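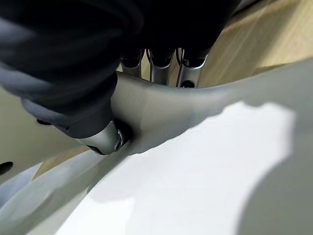

Grasp controller drops to OPEN in the middle of a hold, no fault raised

Status: open, waiting on patch
Component: juludix-grasp / slip monitor
Site: Tarside bench
Severity: high (part can fall)

Summary

Hand closes on the part, hold is declared good, then some time later the slip monitor fires and the state machine goes HOLD -> REGRASP -> OPEN. No operator command in the log. No planner cancel either. Happens with the gray plastic parts, fingers over the top and thumb pushing from the near side. Have not seen it on power grasps of anything thicker.

Expected: REGRASP tightens and goes back to HOLD.
Got: REGRASP lasts one tick, then OPEN.

Steps

1. Bring up the arm with the usual launch, Tollinon planner on.
2. Run the rim pinch from the pick list.
3. Lift, wait in HOLD. Don't touch anything.
4. Sometimes drops. Sometimes sits there all afternoon being perfect.

13 drops logged so far. Control loop is at 1,000 Hz, monitor runs in the same thread.

Log

9:10
First proper capture with verbose on. Slip score is flat, then one sample way over threshold, then flat again. One sample! Real slip doesn't look like that, you'd get a ramp. Thumb current doesn't move at all. So the hand thinks it slipped and the motor says no.

9:35
Raised slip threshold. Still drops, just less often. Put it back, don't want to paper over it.

9:50
Swapped the finger gains for the set from the old branch. No change. Wasted 20 minutes becuase the param server had cached the other file. Restart the node after changing gains, the reload service does not reload the thumb.

10:20
Checked the bus. No missed frames on the fingers. Thumb joint has its own packet and that one is late now and then. When it's late the driver fills the slot with the last value but stamps it with the new time. Hmm. Monitor takes a difference over time, so you get zero motion for a tick and then double motion the tick after. Could be our spike.

10:40
Plotted thumb arrival jitter against the drops. Lines up for most of them. Not all. Two drops have clean thumb packets before and after, keeping those aside.

11:15
Question from Tollinon side: can the planner be told to ignore the first slip event. Technically yes. Please don't. By the time the planner hears about it the hand is already open, the event goes out after the transition. Separate bug, see end.

11:30
Looked at the one-tick REGRASP. Code path is: enter REGRASP, check contact, if contact lost go OPEN. Contact flag is computed from the same bad thumb sample. So one bad sample trips the monitor AND tells REGRASP there's nothing in the hand. That explains why it never tries to squeeze.

Workaround for now, on the bench only:

grasp.regrasp.contact_check_delay_ticks: 2
grasp.slip.min_consecutive: 2

Default for both was zero/one. Needs node restart (see above).

12:05
Ran with workaround. Monitor still logs the spikes but state stays in HOLD. Ran through lunch, no drops. Not calling it fixed.

13:40
The leftover drops, the ones with clean packets. Both happened during an arm move, not a static hold. Hand was travelling, vision slip cue was on. Turned off the vision cue and replayed the bag: no slip event. Turned it on: slip event. So there are two causes feeding the same symptom. Great.
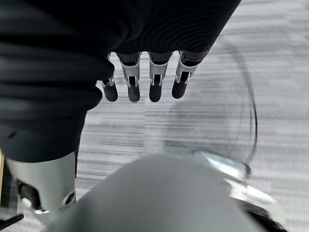
Issue #162

Vision slip cue gives false positives while the arm is moving

Split off from the ticket above, same site, same build. Keep the thumb timestamp stuff over there please.

What it does: the cue tracks image features between the fingers and compares them to the hand. Features move, hand doesn't, call it slip. It should be masked to the grasp region. On the bench setup the striped carpet is in view in the gaps between the fingers, and long light/dark streaks are about the worst thing you could feed this tracker. Once the wrist moves the streaks smear, the tracker latches on to them and reports sideways flow. Score goes right up.

Mask problem: the mask was made by the Tănase calibration script with the hand closed. When the fingers are open or hanging straight the gaps are bigger and the background gets through. The script also assumes bare fingers. It has no idea about the black sleeve cloth, and the fold of the cloth is inside the mask at the top. Cloth is mostly featureless so I don't think that one hurts, but it has a faint diagonal rib that might give a feature or so under bright light. Not confirmed.

Tried:

- Regenerated mask with hand half open. Better. Still leaks at the outer finger.
- Mask from joint angles at run time. Works in replay. Costs too much to sit in the control thread, has to move out.
- Dropping features with strong blur along one direction. Kills the streaks, also kills half the good features on the part during fast moves.
- Sheet over the floor. Worked, obviously. Not a fix, the demo space has the same carpet.
- Cable in view: thought the loose loop of the black cable could be getting picked up too. Masked it by hand in one bag, score didn't change. Leaving it.

Proposal: gate the vision cue on wrist speed. Above the limit, only the finger current cue counts. Below it, both. Run time mask goes in a separate process and the controller reads the latest one, with a max age. If too old, treat as no vision.

14:55
Gate is in on branch slip-gate. Replayed both odd bags, clean. Replayed an older bag with a real slip in it (part rotated out under the thumb) and the current cue catches it alone, a bit later than with vision. Ok with that? Someone at Tollinon please say yes or no, your cycle times depend on it.

15:20
Reply recieved: yes, but they want the speed limit as a param and not a constant. Done. grasp.slip.vision_max_wrist_speed

15:45
Driver side: late thumb packet now keeps its old stamp and sets a stale flag. Monitor skips stale samples. Took the workaround params back out and ran static holds again. Spikes gone from the score.

Still to do

- Slip event to be published before the OPEN transition, planner needs a chance to stop the arm
- Reload service should cover the thumb, or fail loudly
- Tănase script: add option for hand pose, write pose into the mask file
- Docs page for the Juludix slip params is from last March and lists names that don't exist anymore
- Long run with arm moves over the carpet, gate on, vision mask process on. Leave overnight if the bench is free

Don't merge slip-gate to main until the long run is in. Attach the bag here when it's done, with verbose on.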